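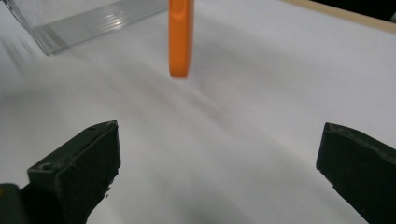 Go early and wear shoes you can get muddy, Hanna Boiko had told me, and she was right on both points. By the time I got to the Tumville pottery works open day on 8 May 2026 the gravel lot was full and people were parking along the creek road.

The works has been run by Stovum for years and most of what it makes is plain tableware in grey or cream. Visitors go through in groups of up to 40. Ours was led by Stefaniia Semeniuk, who fires the kilns and has a voice that carries over the extractor fans.

We started at the clay store. The clay comes in by truck from Serska, on the far side of the range, and sits under plastic until it is needed. Then the mixing room, which was noisy and had a grey film on every ledge. I would have liked longer in the throwing shed. Petro Stetsiuk made a jug while we watched, then cut it in half with a wire so we could see how even the walls were. A boy at the front was quite upset about the jug.

The big kiln holds 663 mugs when it is packed properly. It was cooling that day, so we could only look at the door and the colour charts pinned up beside it. A firing in March had gone wrong when a shelf gave way, and the fused lump of bowls is now on display by the office. It drew more of a crowd than the glazing table.

Entry was free. Parking was a gold coin. The seconds shop takes cards, but the food stall was cash only and the nearest machine is back in town. I had a sausage roll and a cup of tea and sat on the wall behind the Skoryk building, out of the wind.

Seconds were priced by the shelf. I bought 2 soup bowls with a slight wobble and a butter dish whose lid doesn't match - the right lid may have been further down the box, but there was a queue behind me.

The tour takes around 123 minutes if you stay for the questions at the end. There is one toilet, past the clay store. The next open day hadn't been set when I asked at the desk.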